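Products > Bench Cells > Trila Two-Arm Cell

Trila Two-Arm Bench Cell

May 28, 2022
By Iresha Miah

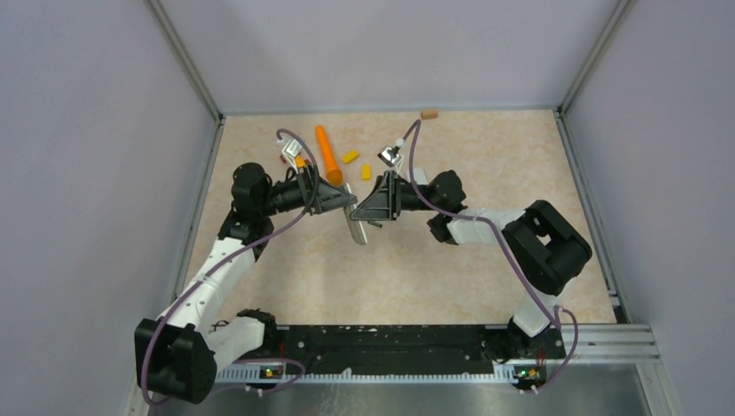
Kwan asked in the comments under the previous version of this page whether the cell replaces a bench position or only moves the person two steps to the left. At the Mirnholm site the answer was the second one, and the staffing section of this page was rewritten to say so.

Overview

Trila is an enclosed cell for handling small, light parts of mixed shape. Two arms share one front rail and work toward each other over a patterned mat. Each arm carries its own gripper. The cell is intended for sorting, placing and handing over parts on short runs, where fixed tooling would cost more than the job.

Mounting

Both arms are fixed to a black rail along the front of the workspace. A scale strip with tick marks runs along the rail. Record the scale reading for each base before moving it. After any base has been moved, repeat the reach check on both arms, including the one that was not touched.

Enclosure

Aluminum corner posts, pale walls on the left, right and back. The mat lifts out for cleaning. Replacement mats are supplied in the same beige marble pattern; a plain mat can be ordered but the part library must then be taught again.

Cabling

The purple cables run from the fingertips back along each arm. Leave enough slack for the full wrist turn. Loops that hang into the work area should be taken up at the shoulder and not at the wrist. Inspect the cable jacket every 6 weeks and replace it at the first sign of wear.

Control

Programs are written and stored in Erus, version 2 or later. A stored program can be called up by an operator without engineering access. Changing grip force or arm speed requires a supervisor login.

Staffing and duties

Mirnholm has run the cell on day shift since last July. Before that, the bench was staffed by seven people who picked and placed by hand for the full shift. All seven still work in the section. Two are assigned to the cell and handle loading, fault clearing and changeover. The others went to inspection and kitting, which had been short of hands.

The complaint heard most often in the first weeks concerned interruptions. A hand picker sets the pace; an operator waits for a stop and has to respond to it. Mirnholm now rotates the cell duty every two hours. Sites planning an installation should settle the rotation before delivery and allow 12 working days for operator training.

Pay grade for the operator position is a matter for the site. Mirnholm moved it up one grade after review.

Ordering

Supplied with two arms, two grippers, rail, enclosure and one mat. Erus license ordered separately. Spare fingertips are sold in pairs.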